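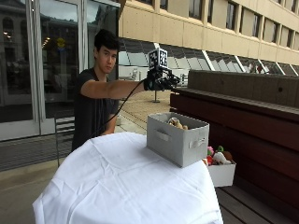 20/04/2021
By Svenja Buschmann

Limerent update – quick one, the long version goes out with the next issue.

Outdoor glove sessions are in. More than 700 demos on the drive now, all plush toys, all pick and place into a fabric bin. Same protocol as indoors: white cloth on the table, one hand, fixed camera, marker cube on the back of the glove for hand pose. Finger data comes off the glove itself and gets lined up with the video afterwards. Still the slowest step. Foment does the alignment overnight and chokes on long takes, so please keep them short.

Why outside? Indoor-only policy fell apart as soon as we moved the table near a window. Vasilakis had a hunch it was lighting and not the toys. Looks like he was right. Retrained with 50 outdoor demos mixed in, nothing else changed, and grasps near the window recoverd on all 9 toys in the test set. Placement is better too, but less so. Small test, one table, don't quote it yet.

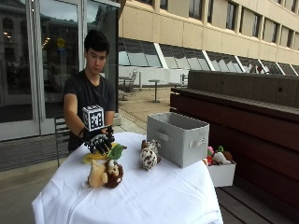 Marker cube and patterned glove over a yellow and green plush toy, gray bin to the right.

Known problems. Cube pose jumps when the wrist rolls far over and only one face is in view. Soft toys squash, so the contact labels are late by a few frames – we shift them by hand for now, which is not a plan. And the glove tracks worse on small hands. Anybody got a fix for that, write to me.

Next: more clutter, second bin, then the same demos replayed on the arm. Clomano has the retargeting code, ask for the branch before you start anyting new. Aiming for a full write-up in September.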